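Rebuilding the wrist mounts on the two-arm model

September 1, 2022

Filed under: simulation, maintenance

The Altside model had been running without much attention since July. It is a simulated mobile base with two arms and a parallel gripper on each, parked at a dining table in a furnished room. I use it to check grasp code before anything goes near hardware. Last week the grasps started landing off to one side, always the same side, and I spent two evenings on it. These are my notes, mostly so I can find them again.

The symptom first. A top-down grasp on a plate or a cup closed with one finger touching early and the other still in the air. In the log the target pose was correct and the reached pose was correct. The contact forces were lopsided on both grippers. With the base moved back and the arms driven to the same joint values, the error stayed the same size and turned with the wrist. That ruled out the base pose and the table, and it pointed to something past the last arm joint.

I checked the obvious things anyway. The joint zeros were unchanged, and so were the link lengths in the robot description. I had updated the physics package (Clinari, the point release from the summer) but rolling it back made no difference, so I put the update back on.

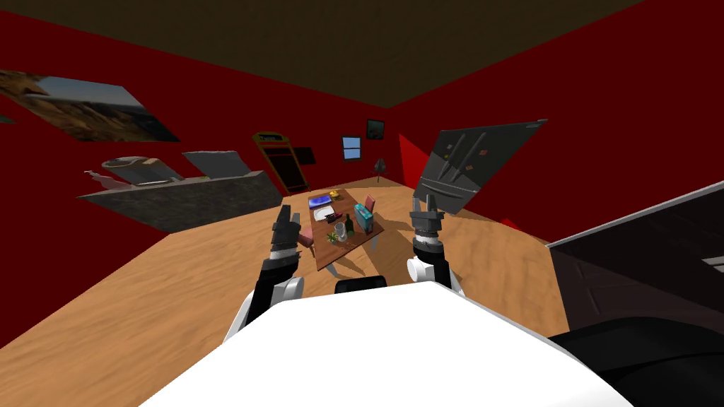

The robot description is split across several files, and the gripper has one of its own. Elsa Rantala wrote the original when we shared the project, and she kept the flange, the adapter plate and the palm as separate fixed links. At some point I merged the adapter into the palm to save a few bodies in the solver. The merge kept the visual mesh where it was. The collision mesh went to the palm origin with no offset and a 90 degree turn about the approach axis. Everything looked right on screen and collided wrong.

Turning on the collision overlay showed it at once. I should have done that on the first evening.

The repair, in order:

1. Restore the adapter as its own fixed link, with the offset from Elsa's file.
2. Re-export the palm and finger collision meshes with the origin at the link frame and all transforms applied.
3. Load one gripper alone, no arm, fixed in space. Open and close it with the overlay on.
4. Attach it to one arm. Repeat.
5. Copy to the other arm by reference. Do not paste the block.

Step 5 matters to me because the old file had the block pasted twice and the copies had already drifted. The friction value on one set of fingers was different from the other. I don't know when that happened. Both now read from the same place.

The collision meshes were also heavier than they needed to be. The palm export came to 3,971 triangles, which is silly for a shape that is nearly a box. I replaced it with a convex hull and gave each finger a plain box with a separate thin pad for the contact face. The step time dropped a little. More useful, the fingers stopped chattering when they closed on thin things such as a plate rim.

Finger coupling

The two fingers are driven as one. In the model, one finger joint is the master and the other follows through an equality constraint. With the constraint too soft the follower lags under load and the object gets pushed sideways, which looks a lot like the mount problem I had just fixed. I stiffened it until the lag fell below what the log resolves, then backed off one notch. Too stiff and the solver starts adding energy on first contact. The setting that works is in the gripper file with a comment.

Wrist cameras

Each wrist has a camera that looks out past the fingers. Their frames were parented to the palm, so the restored adapter link moved them too, and both had to be set again. The procedure is the same for either arm. Open the gripper fully, point it down at the table, and check that both fingertips are in view and that the palm only takes up the bottom edge. Then put something with straight edges under it and drive the wrist along one axis. If the edge slides diagonally across the picture, the camera is rolled against the flange.

A book is good for this. It has long edges and a printed title, and the title also tells you straight away if the picture is mirrored, a mistake I have made before with a sign in the wrong place.
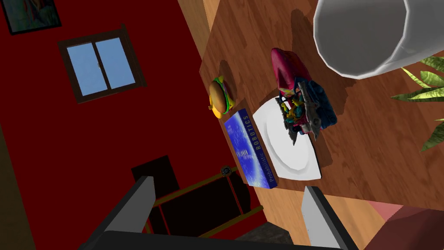 Wrist view with the gripper open, looking down past the fingers at the table.

After the cameras I ran the settle test. All the tabletop objects are placed a hair above the surface and dropped, and the arms stay still until velocities are near zero. Anything that is still creeping at the end of the wait gets a look at its collision shape. Toys with lots of small parts are the usual offenders. For those I use a few hulls per object and accept that the thin bits don't collide.

Then 40 top-down grasps per arm, the same targets for both, with the forces on each finger logged separately. The left and right traces now lie on top of each other apart from the first contact step. I have kept the old log beside the new one under Lehtinen, the test folder, in case I need to compare them later.

Still open

The right arm's elbow limit is tighter than the left's in the description. I can't find a note saying why, so I've written to Elsa and left it alone for now.

The base has no collision shape on its front edge. An arm folded all the way back will pass through it. Don't fold it that far.

The Groterow planner caches the robot model. Clear the cache after any change to the description or it will go on planning with the old gripper. I lost part of the second evening to that one.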